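Section 4. Moving in and setting your gate code

Applies to all Listero storage units, drive-up and indoor. Last edited 8/22/26 by Takumi Tsuji. If your paper copy says something different go with this one.

Before you start

You need: your lease number, a photo ID, your own lock (or buy one at the desk), and the phone you signed up with. Have the phone charged. Signal is poor in the indoor halls, fine at the gate.

4.1 Set up the gate code

1. Open the Penda app and sign in with the email on your lease.
2. Tap Access, then New code.
3. Pick six digits. No repeats of the same digit all the way across, it will reject that.
4. Tap Save. Wait for the green check.
5. Drive up to the keypad, enter the code, press the pound key.
6. Gate opens. Pull all the way through and let it close behind you.

Note: new codes take a few minutes to reach the keypad. If you get a red light the first time, wait, try again. Five wrong tries locks the code and you have to come to the desk.

Caution: one vehicle per code entry. Do not follow the car ahead of you through. The gate closes on a timer and it will come down on your hood.
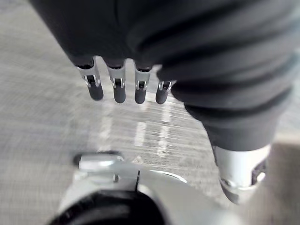
4.2 Find your unit

1. Your unit number is on page one of the lease. First digit is the floor, for indoor units.
2. Drive-up units run along the outside of the Kuster building. Park alongside your door, engine off.
3. Indoor units: use the loading bay at the back. Unit 133 and up are on the left side of the hall, lower numbers on the right.
4. Carts are by the elevator. Bring them back when your done.

Loading bay limit is one hour when others are waiting. Trucks over 12 feet tall won't clear the bay, use the side lot.

4.3 Put your lock on

1. Slide the latch all the way across. It should seat in the frame with a click.
2. Lock goes through the lower hole only. The upper hole is ours.
3. Pull down on the lock, hard. If the latch moves, it isn't seated. Start over.
4. Keep the spare key somewhere other than inside the unit.

Disc locks preferred. Padlocks ok if the shackle fits. No combination locks on outside units, the dials freeze up.

Caution: we do not hold keys. A lost key means cutting the lock, with you there, ID in hand. Cutting fee is on your rate sheet.

4.4 Loading

1. Heavy stuff on the floor, at the back. Boxes on top, same size together.
2. Leave a walkway down the middle if you plan on coming back before you move out.
3. Keep everything 18 inches below the sprinkler heads. Indoor units get checked for this every April.
4. Appliances: drain, dry, prop the doors open.
5. Matresses on edge, in a cover. Covers sold at the desk.

Not allowed: fuel, propane, paint thinner, food of any kind (pet food too), plants, tires over four per unit. Batteries come out of anything that sits longer than a month.

Floor load on the upper level is 100 pounds per square foot. Safes and machine tools go on the ground floor, ask before you bring them.

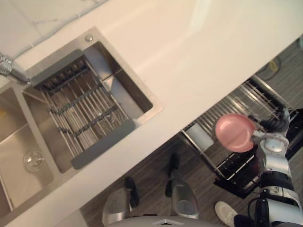

Can I share my gate code with a mover?
Make them a guest code instead. In the app go to Access, Guest, choose the end time, and send it by text. It shuts off by itself and your own code stays private.

4.5 Leaving the site

1. Check the latch and lock again.
2. Enter your code at the exit keypad. Same code, same pound key. Skip this and the system thinks you are still inside, and the next entry gets refused.
3. Wait for the gate to stop moving before you pull forward.

If the exit keypad is dark, push the call button underneath. That goes to the Clinda desk, they cover the gate after hours. Give them your unit number and error 969.

Note: gate hours are printed on the front of your lease. After closing the exit still works, the entry doesn't.

Next: Section 5, Autopay and changing your card.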